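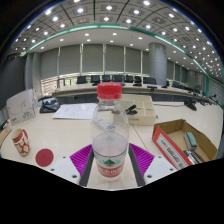
# Octobre, cahier du banc 2 : rebond et tenue de pression

Reprise de la série laissée en plan avant le déménagement de l'atelier. Rappel de la demande : Farton veut savoir pourquoi les ballons du lot livré au club de Parkis « montent trop » sur les premières séances puis deviennent mous au bout de deux semaines. Plainte de l'entraîneur des gardiens, relayée par Szymon Dudek. Il parle d'un ballon qui flotte sur les frappes lointaines et qui repart haut au premier rebond. Rien d'écrit de sa part, seulement le coup de fil noté par Radosław à la page précédente.

Matériel sorti ce matin :

- ballons taille 5, lot Farton, coutures collées, numérotés au feutre sur la valve
- ballons de l'ancien lot du club (cousus machine), comme référence
- manomètre de l'atelier, celui à aiguille, plus le numérique prêté par Damian Wilczyńska
- plaque de chute et règle murale
- deux carrés de gazon synthétique, un neuf, un découpé derrière le but nord de Parkis

## 8 h 40, mise en pression

Tous les ballons gonflés à 0,8 bar, aiguille graissée à la glycérine. Les deux manomètres ne sont pas d'accord : l'aiguille lit plus bas que le numérique, toujours dans le même sens. Je garde le numérique pour toute la série et je note l'écart à part. À faire vérifier par Ziółkowski quand il passera pour la balance.

Le ballon 3 siffle à la valve. Une goutte de glycérine, regonflé, ne siffle plus. Je le laisse dans la série mais je le marque d'un point rouge.

Laissé reposer une heure à l'intérieur. La dernière fois on avait mesuré tout de suite après gonflage et les premières valeurs ne valaient rien, l'air de la pompe était chaud.

## 9 h 50, chutes sur plaque

Chute de 2 m, lecture du bas du ballon, vidéo au ralenti pour lever les doutes. Trois lâchers par ballon, on garde la médiane. Zbigniew Krajewska lâche, moi je lis.

| Ballon | Lot | Rebond (cm) | Remarque |
|---|---|---|---|
| 1 | Farton | 148 | |
| 2 | Farton | 151 | |
| 3 | Farton | 146 | valve regraissée |
| 4 | Farton | 150 | |
| 5 | ancien | 139 | |
| 6 | ancien | 137 | surface usée |
| 7 | ancien | 140 | |

Les neufs rebondissent plus haut à pression égale. L'entraîneur n'a donc pas rêvé. Écart net, tous les Farton au-dessus de tous les anciens. On reste quand même dans ce qu'on avait accepté au cahier des charges pour la plaque.

Un lâcher du 6 refait, il avait touché le bord du cadre.

## 10 h 45, chutes sur gazon

Sur le carré neuf l'écart se réduit, sur le carré du but nord il revient presque entier. Le carré du but nord est tassé, fibres couchées, granulat parti sur un côté. À mon avis une bonne partie de la plainte vient de là : les gardiens travaillent toujours au même endroit, sur la zone la plus dure du terrain.

Valeurs sur carré usé : 1 → 112, 2 → 114, 3 → 110, 4 → 113, 5 → 104, 6 → 101, 7 → 105.

Valeurs sur carré neuf : 1 → 88, 2 → 89, 3 → 87, 4 → 89, 5 → 85, 6 → 84, 7 → 86.

Remarque de Zbigniew, à garder : le carré usé est posé directement sur le béton, sans la sous-couche qu'il a au stade. Les valeurs absolues ne sont donc pas comparables au terrain. Pour comparer les ballons entre eux ça suffit. Si Farton demande des chiffres « terrain », il faudra y aller avec la potence.

## 11 h 30, masse et circonférence

Rien à signaler sur la circonférence. Masse : les Farton sont groupés, les anciens plus dispersés. Le 6 est le plus léger, il a perdu du revêtement sur deux panneaux. Je ne recopie pas tout ici, c'est dans le fichier de Damian.

Pour la flottaison sur frappe lointaine, on ne peut rien dire au banc. Le dessin des panneaux a changé, les joints sont moins creux que sur l'ancien modèle, et un ballon plus lisse a tendance à flotter davantage quand il tourne peu. C'est une piste et on n'a pas de mesure pour l'appuyer. Teodor Stępień propose une séance avec la machine à lancer, frappe sans rotation depuis l'axe, impacts relevés sur une bâche quadrillée dans le but. Oui si on obtient un créneau, et seulement sans vent.

## Après-midi, tenue de pression

Relevé des ballons de la série longue, restés en caisse depuis le début du mois. Ils ont été mis à 0,80 bar, jamais regonflés depuis.

- Farton A : 0,71
- Farton B : 0,70
- Farton C : 0,58
- ancien D : 0,74
- ancien E : 0,73

Le C a décroché. Immergé dans le bac : bulles à la valve, régulières, petites. Rien aux coutures. Démonté la valve avec Radosław : le siège a une bavure de moulage, visible à la loupe, côté opposé au repère. Photo dans le dossier partagé, sous « valve C ».

Regardé aussi la valve du 3, celui qui sifflait. Même bavure, plus petite. Les 1, 2 et 4 n'ont rien de visible, mais je ne les ai pas démontés, j'en ai besoin intacts pour la machine à lancer.

Donc deux sujets à séparer dans la réponse :

1. Rebond plus haut à l'état neuf. Vient du ballon, accentué par la surface tassée devant le but nord.
2. Perte de pression. Défaut de valve sur une partie du lot, proportion inconnue.

Sur le deuxième point il faut un contrôle plus large. Le carton du club porte la référence 262 et contient 44 ballons d'après le bon de livraison. Szymon demande au club de tout nous envoyer sauf ce qu'il faut pour le match. Essai simple : gonflage à 0,80, relevé au bout de 48 heures, bac pour ceux qui passent sous 0,75.

## Question de la pression de jeu

Szymon dit que le club gonfle « au pouce » à l'entraînement et au manomètre seulement pour les matchs. Essayé avec Zbigniew : chacun gonfle un ballon au pouce sans regarder, puis on mesure. Lui 0,93, moi 0,86. On est tous les deux trop haut. Si les gardiens s'entraînent avec des ballons à 0,9 et plus, le rebond monte encore.

Refait le ballon 2 sur plaque à 0,95 pour voir : 156. À 0,70 : 145. À 0,70 un Farton reste donc au-dessus d'un ancien à 0,80, mais de peu. Conseiller 0,70 à l'entraînement serait une solution d'attente, à condition que la personne chargée des ballons ait un manomètre correct. Teodor n'est pas d'accord, il trouve qu'il faut s'entraîner avec la pression du match. Je note les deux avis, c'est au club de trancher.

## Divers

- Le socle en bois Flaltitwood sous la plaque a pris du jeu, côté fenêtre. Resserré, calé provisoirement. Contrôle refait avec le ballon 5 : 139, pas de changement.
- Règle murale : le ruban se décolle en bas, à remplacer avant la prochaine série.
- Plus qu'un tube de glycérine.
- Les ballons 5 et 7 repartent au club avec la prochaine navette, le 6 reste chez nous.

## À faire

- [ ] Radosław : lettre à Farton sur la bavure, avec la photo, sans parler du rebond pour l'instant
- [ ] Szymon : récupérer le carton 262, demander le relevé d'entretien du gazon côté but nord
- [ ] Teodor : créneau machine à lancer, bâche
- [ ] Damian : reporter les masses, reprendre son manomètre après étalonnage
- [ ] moi : relire la série longue dans une semaine, A, B, D, E seulement

17 h 15. Bac vidé, caisses remises sur l'étagère du fond. Température de l'atelier relevée deux fois, 19 le matin, 21 l'après-midi. Pas de correction appliquée sur les pressions de la série longue, à discuter avec Damian.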